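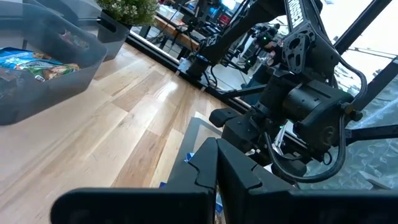
Poirier_Lab: We request comments on finger selection for the dual-arm packaging cell at Kemton. The long flat fingers have been compared with the shorter padded jaws over 12 sessions. Our concern is the wrist view. With the long pair fitted, the fingers take up much of the lower picture, and only scraps of the blue and white packaging can be made out beyond the tips.

Search this forum Search Advanced

fcoughlan: Finger length is a secondary matter in my opinion. The camera bracket should be raised first. At Cetville we moved ours by 5 mm and kept the original fingers.

Skumwood_Ops: I must disagree with Mr. Coughlan. A higher bracket strikes the crossbar on our frame. We recommend narrower tips, which leave a gap the operator can sight through.

Poirier_Lab: Thank you both. A view with tapered fingers is attached — the packet remains in sight on the mat. 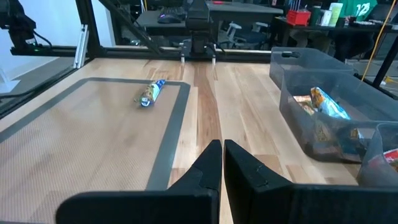
Wrist view, tapered fingers, snack packet on tan mat.

fcoughlan: The view is acceptable. I would still ask for grip results on crinkled bags before any purchase is approved.

Skumwood_Ops: Agreed on that point. Please also state the controller rate used.

Poirier_Lab: Grip results will be posted on Saturday. The controller rate was 2000 Hz for both sets.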